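HSK 2 Household Textile Care
Handout: Folding a towel on a flat table
Skernanley Training Centre

Read before the practical. Bring a pen and the fold record sheet. The washing and drying handout (Crenshaw module) is assumed.

1. Scope

This handout covers the flat folding of a single towel on a table, starting from a heap. It does not cover rolling, bath sheets on a rail, or fitted sheets, which have their own session. The method is written for one person using both sides of the body equally. Left-handed students should read "left" for "right" throughout and work from the opposite corner.

2. Terms

Pile: the raised loops on the face of a terry towel.
Hem: the stitched short end.
Selvedge: the long side edge, usually firmer than the body of the cloth.
Ground: the woven base that carries the loops.
Flap: any part of the cloth lifted clear of the layer under it.
Peak: the highest point of a heap. A heap normally has one main peak, with folds running out from it.
Stack face: the side of the folded towel that shows on the shelf. It should be a fold, with no hem or selvedge visible.

3. The table

The table should be smooth, clean and at least as deep as the towel is wide. A smooth top lets the lower layer slide when it is pulled, which is useful when opening a heap and a nuisance when squaring up. A cloth-covered top behaves the other way. Students who practise at home on a bed will find that the lower layer drags and the final fold comes out skewed.

Working height matters more than most students expect. At a table of 900 mm most adults can reach the middle without bending at the waist. Lower tables are acceptable for a few pieces but tiring over a full load.

Leave small items such as wipes or a plant towards the back, beyond the reach of the cloth when it is opened out. Check the clearance before starting. A towel opened with a shake will travel further than one drawn out flat, and shaking is not part of this method.

4. Opening the heap

A heap dropped from the dryer basket has no reliable corners. Do not search for a corner by turning the whole heap over. This tightens the twist and adds creases to the lower layer.

Find the peak. Press or grip the cloth at or near it and look at the direction of the folds. Long folds generally run towards the larger area of free cloth. Short, tight folds mark the place where the towel is doubled on itself.
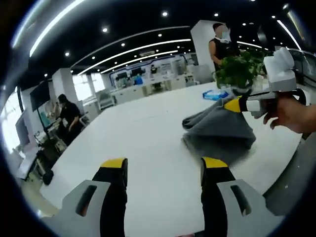

5. Finding two corners

5.1 Draw the cloth from the peak towards yourself by a hand's width, keeping the far side on the table.
5.2 Follow the nearest edge with the fingertips. If it is a hem, it will feel thicker and will lead to a corner at either end. If it is a selvedge, follow it away from the peak.
5.3 Hold the first corner down on the table. Do not lift it.
5.4 With the other hand, follow the hem to the second corner and draw it out until the hem is straight.

With both corners located, the remainder of the towel can be pulled into place in two movements, one from each far corner. If a third movement is needed, the hem was not straight at 5.4 and the step should be repeated.

A common fault at this stage is the standing end. One end of the piece lies flat while the other stays propped upright, held up by its own stiffness or by a fold trapped beneath it.

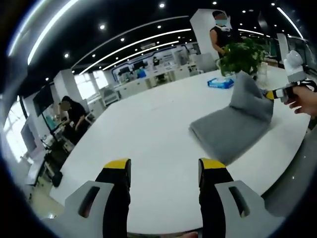

Pressing down on the upright part from above sets a crease across the pile. Slide a hand under it instead, find the trapped fold and draw it out towards the free edge. Thick pieces stand more readily than thin ones. Line-dried towels are also worse than tumbled ones, as the loops dry flat and the ground stiffens.

Cloth weight is given in grams per square metre. The weights used in the practical start at 200, a light tea towel cloth that will not stand on its own at all. Students should handle the light cloth first and note how little force is needed to move it before going on to terry.

6. Holding and lifting

Every fold in this method uses one fixed point and one moving point. The fixed point is pressed down near the table edge or at a corner. The moving point is pinched and raised.

Pinch the cloth through its full thickness. On terry it is easy to take hold of the loops only, in which case the pile stretches and the ground stays where it was. Repeated often enough, this pulls loops and leaves the surface uneven.

Raise the flap only as high as is needed for it to clear the layer below. A flap lifted from the middle will bunch, and the cloth on either side of it will be drawn inwards. Keep the fixed point loaded while this happens – if the corner creeps, the edge is lost and must be found again. Cloth hanging over the side of the table adds to the pull and should be brought back onto the top before the fold is laid.

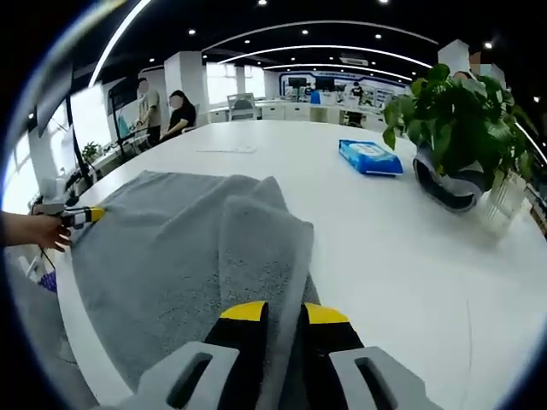
7. Fold sequence

7.1 Lay the towel face down with the long side towards you. Smooth from the centre outwards, in one pass.
7.2 Fix the two left-hand corners. Bring the right-hand hem across to meet the left-hand hem.
7.3 Smooth towards the new fold, never away from it.
7.4 Bring the near edge one-third of the way up. Bring the far edge down over it.
7.5 Fold once more, hems inside.
7.6 Turn the piece so that the stack face is towards you and check it against the shelf template.

The permitted difference between layers at the stack face is 13 mm. Anything more will show as a step when the pieces are stacked, and the stack will lean after a few have been added.

8. Record sheet

For each towel, enter the cloth weight, the number of times a corner was lost, and the difference at the stack face. Enter faults as they occur. Do not refold a piece before measuring it.

9. Reading for next session

Stirix notes, section on fitted sheets. Bring one elasticated sheet, single or double, clean and unfolded.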